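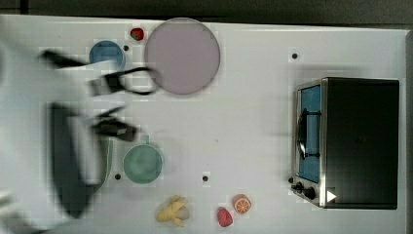 One of the arms at work over the kitchen table, seen from above.

Visiting the Ikex Open Lab: Your Questions, Answered

Last updated 2020-02-24

We get a lot of mail in the weeks before an open day, and we do love getting it, but many of the letters ask the same things, so we've gathered the answers on one page. If yours isn't covered, please write to us anyway. Someone will get back to you, usually within a couple of days and sometimes sooner if the coffee has been good.

When is the next open day?
We hold two a year, one in spring and one in October. The spring date goes up on our home page as soon as the building confirms it. If you're on the mailing list you'll hear from us first (the October one filled up quickly last time, so it may be worth signing up).

Where do I go when I arrive?
Come in through the Tuketti building, main entrance, and take the elevator to the fifth floor. The welcome desk is in room 503... no, sorry, that was last year! This year the elevator stops you want are the third floor for the welcome desk, room 303, and then the fifth floor for the demonstrations, room 506. There will be signs taped up all along the way, and people in green lanyards who are very happy to walk you there.

What does it cost?
Nothing at all. You do need a ticket for the demonstration room, just so we know how many chairs to put out, but the ticket is free and you can show it on your phone.

What will I get to see?
The main attraction is the kitchen table demonstration. A robot arm works at a white tabletop set with bowls, a big pink plate, a toaster oven and some toy food: a banana, a couple of strawberries, an orange slice. We ask it to do the kind of small chores you'd do at home without thinking, like moving a piece of fruit into a bowl, and you watch it try. After that there's a short talk and then as many questions as we can fit in. Upstairs people also like the Bresilier corner, where you can look at grippers we've retired and pick them up and feel how heavy they are.

Why toy food? Wouldn't real fruit be more impressive?
Oh, we tried real fruit. A banana is a fine thing on the first morning and a sad thing by the second afternoon, and the robot had a bad habit of squeezing strawberries. Toy food keeps its shape and its color, so we can run the same chore all day long.

Does the arm ever get it wrong?
Yes, quite often, and you'll probably see it happen! It may close its fingers on air, or bump a bowl, or drop the strawberry an inch short of where it was going. We leave those tries in the demonstration and don't start over. Many visitors tell us afterward that the misses were the part they talked about on the drive home, and we learn a good deal from them ourselves.

Is somebody steering it?
For the first half, no. The arm is running on what it has learned from more than 500 practice sessions at this sort of table. In the second half Onni Ikonen takes over the controls and drives it by hand, so you can compare the two. Onni has been doing this for years and makes it look easy, and then we let a few people from the audience have a go, and they find out how easy it is.

How close can I stand?
There's a line of yellow tape on the floor and we ask everyone to stay behind it while the arm is switched on. It can move faster than you'd expect. A screen on the wall shows the tabletop from overhead, so you won't miss anything from the back row.

Can I bring my children?
Please do. Children under 4 sometimes find the hum of the motors a bit much, so you may want a seat near the door. Older ones tend to end up in the front row asking better questions than the grown-ups.

Will the toaster oven be on?
No. This gets asked every single time, usually by someone who skipped lunch. There are sandwiches in the Hauser room down the hall from the welcome desk.

Can I take pictures?
Yes, as many as you like, but no flash in the demonstration room, please.

Is the building accessible?
The elevator reaches both floors, and there are spaces for wheelchairs on either side of the front row. If you'd like one kept for you, mention it when you book. Hearing loop in the talk area only.

Can I bring a school group?
Groups come on separate mornings, outside the open days. Write to us with the age of the students and a few dates that suit you.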